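News > Kitchen Club > Spring

Semla season, and a big thank you

What a March we had! Over 245 of you wrote in after we shared the cardamom bun recipe, and I've loved reading every message (yes, even the one from the reader who used salt instead of sugar and ate two anyway).

The Nakberg supper was a joy from start to finish. We had 25 round the tables, a huge pot of yellow pea soup, and pancakes with cloudberry jam that vanished before I'd sat down. Elspeth Paterson brought her rye loaf, dark and sticky with treacle, and has kindly let us print the method in the next issue. Start your sourdough now if you want to bake along!

Next up is pickling at the Vik kitchen. We'll be doing herring three ways, quick cucumbers with dill, and beetroot if the Undier growers have any left. Bring nine clean jam jars, or as many as you can find, and an apron. Old clothes are best, as beetroot gets everywhere.
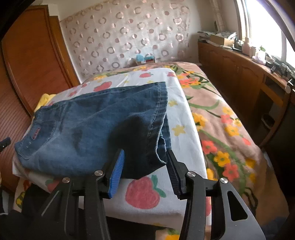
Folded jeans on the ironing board.

Places go quickly, so drop me a line soon. I can't wait to cook with you all again!

Contact Trisero Kitchen Club | © 2025 | Back to top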